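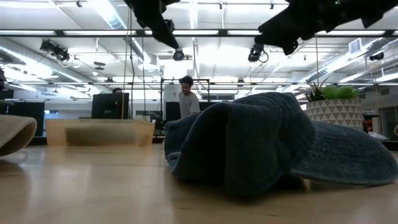
Service notes on the Girkbridge two-arm soft goods cell, Mon 23 December. Posting them as a thread so the next person to open the enclosure has the order of operations in one place.

Job description for the cell: pick caps and other small fabric items off a table, place by color into low bins. Two arms hung from above, a parallel jaw on each. No suction. Fabric defeats suction often enough that we took the pumps out in August.

The ticket that started it: right arm missing grasps on the brim side of items. It would close on air a few millimeters above the fabric, report a successful close, lift nothing. Left arm fine on the same items.

First thing checked was the vision side, and that cost an hour. Point clouds from both arms agreed with each other at table height. Commanded positions agreed too. The right arm went where it was told, and where it was told was correct on paper.

Next was the tool offset. Put the calibration pin in the jaw, touched off on the reference block, read the difference. The right arm was off 3 mm in Z. On a folded brim that is the entire grasp.

Cause: the fingers. They are Gesix soft goods fingers, the tapered type, and the pads had been swapped at the last service for a set from a different box. The replacement pads are shorter. Fit is the same, bolt pattern is the same, length is not. The tool file still had the old length.

So the fix for the ticket was one number in one file. The rest of this thread is the work that should have caught it.

Order of work, starting with power. Arms to park, brakes on, drive power off at the isolator, lock on. Controller stays up so that you can read encoder values while you handle the joints. If you drop the controller as well you lose the live readout and have to go through the full wake sequence to get it back.

Status light on the arm body stays green with brakes applied. Do not read green as "safe to reach in." Read the isolator.

Pads off. Two screws each, 2 mm hex. Check the screw heads before anything else. Two of ours were rounded and had to come out with an extractor. New screws go in with low strength threadlocker. The purple kind. Someone used red at some point and it shows.

Measure both pads on a finger with calipers, at the tip and at the heel. Write the numbers on the sheet. If tip wear differs between the two pads, replace both. A mismatched pair closes off center and drags the fabric sideways before it grips.

Wipe the pad faces with isopropyl and a lint-free cloth. Lint packs into the texture and the pads go slick. We log grip cycles in Skusudeck and the slip rate starts climbing well before the pads look dirty.

Pad life so far: the worn set came off at 402 hours of arm motion. That is a single data point from a single cell. I would not plan purchasing around it.

Wrist next. Grab the gripper body and try to rock it against the flange. There should be no movement at all. If there is, the flange bolts come out, get cleaned, and go back in a cross pattern in two passes. Torque from the arm manual, not from memory.

Gripper cable. On a hung arm the dress pack wants to fall toward the tool, which is the reverse of a floor-mounted arm, and the strain relief has to take the weight. Ours had slid down and the connector was carrying it. No fault logged yet. Moved the clamp back up to the paint mark and put a second tie behind it.

While the arm is locked out, move the wrist by hand through its full roll with the brake release and watch the cable. It should never go tight and never touch the finger housing. The left one touched. Took out some slack above the clamp and repeated until it cleared.

Mounting bolts overhead. These are the ones that get skipped, being a ladder job. Witness marks on every bolt head and on the plate next to it. All marks lined up on both arms. Took photos anyway and filed them with the sheet.

Power back on, tool length updated, then homing. Home the left arm first. The two parked envelopes overlap at the tool end and the right arm's homing path crosses the left arm's park position. Interlock should prevent a collision. I prefer not to test the interlock with new fingers fitted.

Tool calibration, the long way: pin in the jaw, touch the reference point from several wrist orientations, let the solver fit the tool center. Residual on the right arm came out at 0.2 mm after the pad change. Left was similar. The shortcut method from one orientation would have fit the old wrong number just as happily.

Now the table. The glossy top is a problem for depth. Overhead strips reflect in it, and each reflection can read as a hole. The current settings mask returns below the table plane, which handles most of it. A matte sheet would handle all of it, and it is on the Staniforth order.

Until the sheet comes, clean the top before recalibrating. Dust and finger marks change how the reflections spread. Dry cloth, then a damp one, then dry again. Scratches stay. They do not matter to the sort, but do not use one as an alignment mark. Use the reference block.
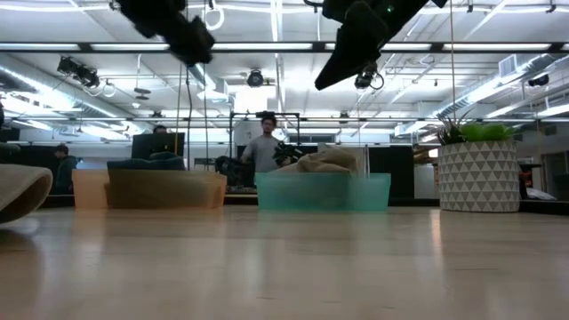 Bin positions are stored as poses in the cell file, one per color class, and the cell does not search for a bin before it places. If someone nudges a bin, the place still happens at the old pose. Check by running a dry place with empty jaws and looking at where the tips end up relative to the rim. The current layout is the orange bin to the left and the teal one to the right with a gap between them, dark blue going into orange and beige-brown into teal. Keep the gap. It is the only clearance the open fingers have on an angled approach.

Place height also needs a look after any pad change. The stored height assumes an empty bin. Fabric heaps up, and once the pile stands above the rim the arm is pushing the new item down into the old ones. Pads then pick up a fold on the way out and the item leaves with the gripper.

Two ways to deal with that. Measure the pile before each place, or release higher and let it fall. We release higher. Soft goods do not care, and it saves a scan on every cycle. Raised the release point on both bins and confirmed the open jaws clear the rim on retract.

The bins are translucent, which gives the depth sensor another bad surface. The wall returns are noisy and sometimes land inside the bin. Do not use a bin wall as a calibration feature. Same advice for the succulent pot at the right side. Its triangle pattern is high contrast and the feature matcher loves it, but a pot can be turned. Masked out in the cell file now.

Test items. Use the crumpled ones. A flat folded cap is an easy grasp and will pass with a bad tool offset. A cap with a collapsed crown and the brim curling down gives you a thin edge, a thick edge and a shadowed opening in one item. If the cell can take it by the brim, the Z offset is good.

Brim grasps go across the stitching, with one finger under. This needs the lower finger to slide along the table without pressing on it. Contact threshold for that move is set per arm. After a pad change set it again from zero, with no item present, as the old threshold includes the old finger length.

Acceptance run after service: 63 picks, mixed items, mixed poses, both arms working. The right arm had 3 misses. All of them were on the same beige cap, all with the brim folded under. Left arm had none, though it also saw fewer of those poses.

Looked at the logs for those. Grasp point was chosen on the fold, where the fabric is doubled and wider than the jaw pre-open. The fingers landed on top of it. That is a planning issue and no amount of mechanical service will help. Widened the pre-open for the doubled-fabric class and reran that item. It picked.

Changes made to the cell file: right tool length, both release heights, right contact threshold, pre-open width for doubled fabric, mask over the planter. Old file kept with the service sheet. If you roll back, roll back the whole file. Mixing the old threshold with the new length will drive the finger into the table.

Changes made to the procedure: pad length is now a field on the sheet, and the sheet cannot be closed in Skusudeck with the field blank. Pad boxes get the measured length written on the lid when they arrive.

Spares are low. One full pad set left, plus a single odd pad that matches nothing and has been put in the scrap tray. Gripper cable spare is on the shelf, untested. Hex keys are back in the drawer, and the 2 mm is new.

Still open: matte sheet for the table, a proper clamp for the left dress pack in place of the ties, and a bin locator of some kind. Thinking of two dowels per bin and a slotted base plate. It has to stay low enough for the fingers to pass over it. Will post the drawing to this thread when it is done.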